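The Last Honest File Is Called final_v2

Every robotics company I have worked for has had a software stack, and every software stack has had a diagram. The diagram has boxes. One box says Perception, an arrow leads to a box that says Planning, another arrow leads to Control, and a little drawing of an arm sits at the end of the line looking grateful. I have drawn this diagram myself, on whiteboards in three states, and I would draw it again tomorrow if somebody with a budget walked in.

My complaint is about what lives between the boxes.

At Okby, where I spend my days, we are teaching an arm to take old desktop computers apart. Memory first, then the clamp over the processor, then the processor, then the board. The planner is a good one. Give it a start and a goal and it hands back a smooth path in 40 milliseconds, and the path misses the fan. We bought the planner from Flaltley, and I have nothing bad to say about it, which is a strange feeling for me.

Between the planner and the thing that finds the processor, though, there is a script. It is 300 lines long. It turns the camera's opinion of where something is into the arm's opinion of where something is, and it contains a number with four decimal places and a comment beside it that reads "don't touch." I wrote the comment. I no longer know what the number does. Last winter I changed it to see, and the arm went off to look for the processor under the table.

I bring this up because our whole field spends its praise on the boxes. A new grasp model gets a paper, a talk, and a video with piano music. The person who made the clocks on two machines agree with each other gets a lunch, if the lunch was already scheduled. And yet when I go back through our bug list, which I did over two cups of bad coffee on 11th January, most of it lives in the arrows. A transform was stale. A message arrived in millimeters at a door that expected meters. Someone restarted the camera driver and the exposure went back to whatever the factory likes, and the detector began seeing processors in every shiny square it met.

A computer case is full of shiny squares, by the way. It is also full of wires that have no fixed shape, screws that look like other screws, and a lever that is a quarter inch from something you'd rather leave alone. People outside the work assume the intelligence is the hard part. I used to assume that too. Then I spent 5 weeks on a bug that came from a config file being read twice, the second time from an older folder, by a tool that was being helpful.

Helpful tools deserve a paragraph of their own. We tried Ornoten for a while, to manage our calibration. It had a fine dashboard. It would notice that a calibration looked wrong and quietly swap in the last one that looked right, and tell you so in a log you had to ask for by name. A tool that fixes your mistakes in secret is a roommate who pays your bills with your own card. I'd take a program that falls over loudly. Our current setup falls over several times a day and I have grown fond of the noise.

The standard answer to all this is that learning will eat it. Train one big model from pixels to motor commands and the arrows disappear, along with the boxes and, I suppose, me. I've seen enough to believe half of that. The group down the hall, whose project is called Tai for reasons lost to a renamed spreadsheet, went this way last year. They have no planner and no transform script. They do have a loader that lines up the camera pictures with the joint readings, a second loader that fixes what the first one gets wrong, and a folder named final_v2. I went over to gloat and stayed to help, because I recognized the number with four decimal places. They had copied it from us.

So I'd like some modest changes. Put the glue in the review, and read it as slowly as you read the model. Write the units in the name of the variable even if it makes the name ugly. Record what the arm was told and what it did, in the same file, on the same clock. When you hire, ask the candidate about the worst arrow they ever owned, and be suspicious if they only want to talk about boxes.

And if you find a number in my script that you don't understand, please leave it alone until I've shipped. I have plans to look into it in the spring. 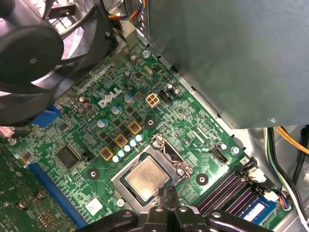 The gripper's closed fingertips at the edge of the processor, with the clamp lever still to be dealt with.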